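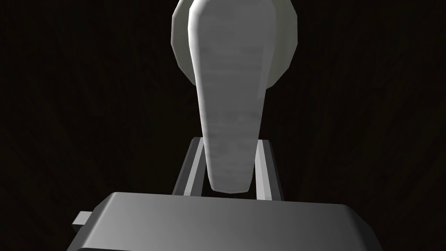 Step 1. Check the wrist view before you record anything

Load the scene, switch to the wrist camera, look at it properly. The finger should come down the middle with the tip just clear of the grey housing. Pale disc behind it, a rail either side of the lower half, dark wood-look surface behind everything. Finger not touching either rail. If yours matches, carry on. If the finger is off to one side you've loaded the wrong camera file, go back and fix it now. I recorded 222 episodes with the wrong one in July and binned the lot.

Yes it's a sim render, yes the housing eats the whole bottom of the view. Leave it. The policy sees what you see, so if you crop here you crop everywhere, and you will forget.

What you need

– Jillum installed and opening without errors (the simulator, any recent build)
– the Bumerell recorder plugin
– a controller you can use for an hour without your hand going numb
– disk space. More than you think

Step 2. Set up the recorder

Open Bumerell, new session. Name it after the task and nothing else. "pick_peg" is fine, "pick_peg_new_FINAL2" is how I lost an afternoon.

Tick wrist camera, joint positions, gripper opening, action. Leave depth off unless you know you want it. Record rate at 16 frames a second – faster just fills the disk with near identical frames, slower and the grasp looks like a jump.

Actions and images have to share a clock. There's a tick box for it under Timing and it's off by default, no idea why. Tick it.

Step 3. Do some throwaway runs

Don't save these. Just drive. Get used to how far the arm moves for a small push on the stick. Your first few goes will be wobbly and the learner will copy the wobble quite happily if you let it in.

Step 4. Record the first proper batch

Same loop every time:

Reset the scene. Wait for it to settle.
Press record.
Move in, grasp, lift, place.
Let go of the stick, hold still a moment.
Stop. Mark it good or bad straight away.

The hold at the end matters. Without it the model never learns to stop and you get an arm that drifts off after placing.

Mark bad ones bad even if they nearly worked. Keep them in a seperate folder, they're handy later if you want to train a success checker.

Step 5. Mix it up

Turn on random start positions in Jillum. Small range first, then widen. Vary the light a bit too. On the default light everything facing left comes out bright and the right sides go soft grey, and a model trained only on that gets picky about it.

Also record some recoveries – start with the gripper badly placed and drive it back to where it should be. Dull to do but worth more than another pile of perfect runs.

How many? For one simple pick task I aim for 400 good episodes. My last set ended up at 547 as I kept going back to add recoveries. You can start training well before that to see if anything's broken.

Step 6. Look at what you've got

Before training play some back at random, wrist view only. Cover the outside view if you're tempted. Ask yourself if you could do the task from that picture alone. If you can't tell when the grasp happens, the model probably wont either, so add a second camera.

Then check:

– no episodes with zero length
– gripper opening changes when it should
– the first frame isn't left over from the episode before (Bumerell does this sometimes, trim one frame)

Step 7. Export

File, Export, Vavwood format. Split off your test episodes now, not after, and don't touch them. Copy the camera file into the same folder so whoever opens it next knows what view it was shot from.

Back it up somewhere else. Then train.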